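Linge : ce que j'ai rapporté de la porte ouverte Kekana

En juillet, j'ai passé 4 heures chez Kekana à regarder des pinces manipuler du tissu, et quel régal ! De quoi revoir toutes mes habitudes à la maison.

Trouver le bon pli
Repérez d'abord un pli qui dépasse, pincez-le franchement, puis soulevez à la verticale. Le reste suit (enfin, presque toujours).

Dégager le plan de travail
Un tissu froissé s'étale bien mieux sur une grande surface claire et lisse. Chez moi, la table y passe en entier !

Tissu bleu et pince noire, à la démonstration : 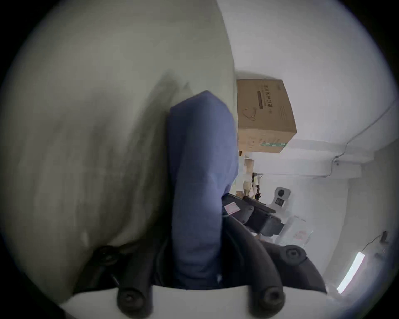
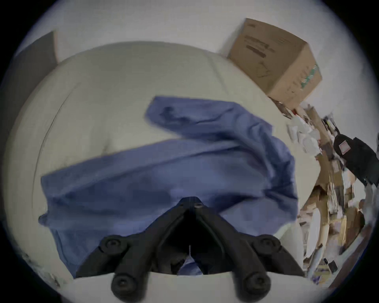
Finir à la main
Lissez du centre vers les bords, avec les deux paumes bien à plat. Pour les cols, je garde mon vieux fer Kisura, réglé sur 2.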